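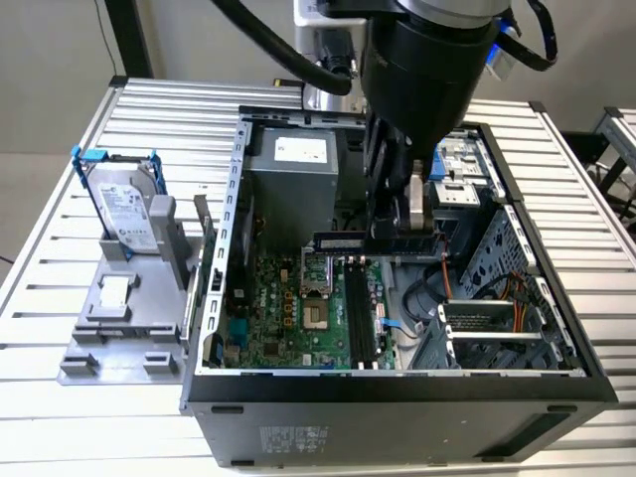

Skitden Assembly Cell: Memory Insertion Fault
Frequently asked questions for site staff
Last revised April 2019

What went wrong?
During a run of desktop rebuilds, the arm pressed a memory module against its slot at a slight angle and did not stop when the resistance rose. The module was damaged and the run was halted. There were no injuries.

Why did the arm not stop?
The force limit had been raised in October for a stiffer connector and was never returned to its former value. The Reson control software accepted the higher figure without a warning.

Were other machines affected?
The run comprised 40 computers. Four were inspected again and 3 of them required a replacement module. All the motherboards passed their tests.

What must be checked before a run is restarted?
The operator must confirm the force limit, the position of the case on the bench and the state of the memory slots. The arm must be raised and stationary before anyone reaches into the case.
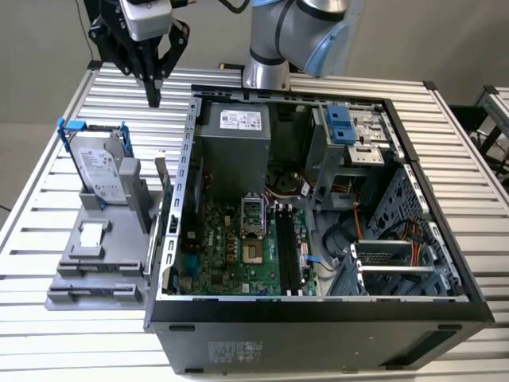 Opened tower on the worktable, with both memory slots and the processor socket empty.

May I free a jammed module by hand?
Only after the emergency stop has been pressed and the cell has been locked off. Pausing the program is not sufficient, as the arm remains powered.

Has the fault been corrected?
The limit has been restored, and any change now requires a second signature. The cell has since completed more than 2,000 insertions without a repeat.

Whom should I contact?
Please report any unusual noise or movement to Ka-ming Yip, Cell Safety Officer, before the next run begins.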